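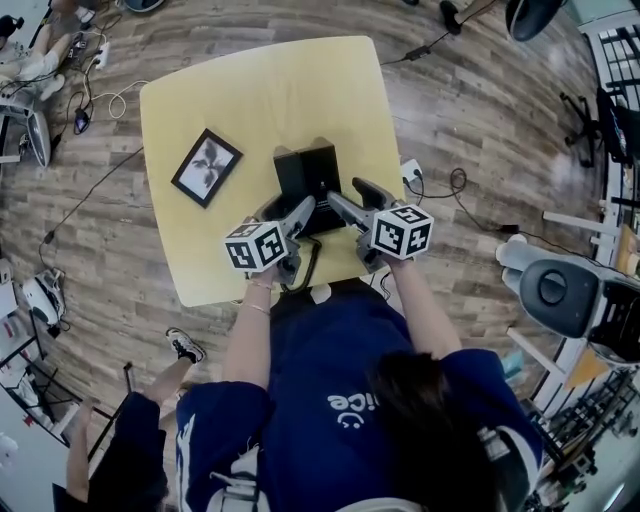
*At one of the square tables in the Pordale hall, with a small framed leaf print close by.*

**Pordale tidy-up tables fill the hall again**

2022-06-30

The long-running tidy-up sessions at the Pordale hall came back this month after a quiet spring, and the organizers could hardly be happier with how many people walked through the door. By the end of the last afternoon 212 visitors had signed the book, a fair few of them from Edton and even one family who had driven over from Flandberg with their grandmother (and her very large tote bag).

The idea is as simple as it has always been. Each visitor gets a table and a handful of ordinary household things, the sort that end up on a shelf or a desk at home and stay there for years, and then takes as long as they like deciding where everything should go. Small picture frames, boxes and holders all get their turn, and it is surprising how long a grown adult can spend moving one black box a little to the left!

The framed prints seem to be the favorites this year. The leafy ones in particular, dark against a plain white ground, have been asked about so often that the hall now keeps a note by the door saying they are on loan and will go back to the Lodhi shop on the main street once the sessions are over. The shop has kindly said it will take orders in the meantime.

Money for the tables came from a 3000 dollar town grant, and 450 dollars of that is still set aside for more shelving, which regulars have been requesting for what feels like forever. The shelves should be up before the next round of sessions in December, when there will be four afternoons on offer and, all being well, hot cider in the lobby.

Entry stays free, and there is no need to book unless you are bringing a group. Visitors are welcome to bring something small from home that has never quite found its place, as plenty of people did this time, and to stay on for a chat afterward. Parking is behind the hall, and the side entrance has the ramp.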